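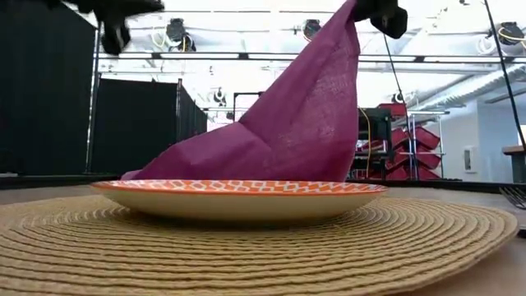 How to free up storage on a Komby phone

Komby phones slow down when the internal storage is nearly full, and system updates won't install with less than 2 GB free. The steps here are for the standard Komby menus. Phones sold through Sokon have the same options under Device Care.

Check what is using the space

Open Settings, then Storage, and wait for the bar to finish loading. On our phone, photos and videos came to 3,637 files, and the messaging app was holding 817 MB of old attachments.

Clear the cache

1. Go to Settings > Apps and sort by size.
2. Tap an app, then Storage.
3. Choose Clear cache. Leave Clear data alone — it signs you out and removes saved settings.

Move photos to a memory card

1. Insert the card and let the phone format it. Formatting erases anything already on the card.
2. In Gallery, select an album and tap Move.
3. Keep the screen on until the transfer ends.

Apps can't be moved to the card on this model. If Storage still shows the old figure, restart the phone and check again. Ours went down by another 307 MB after a restart.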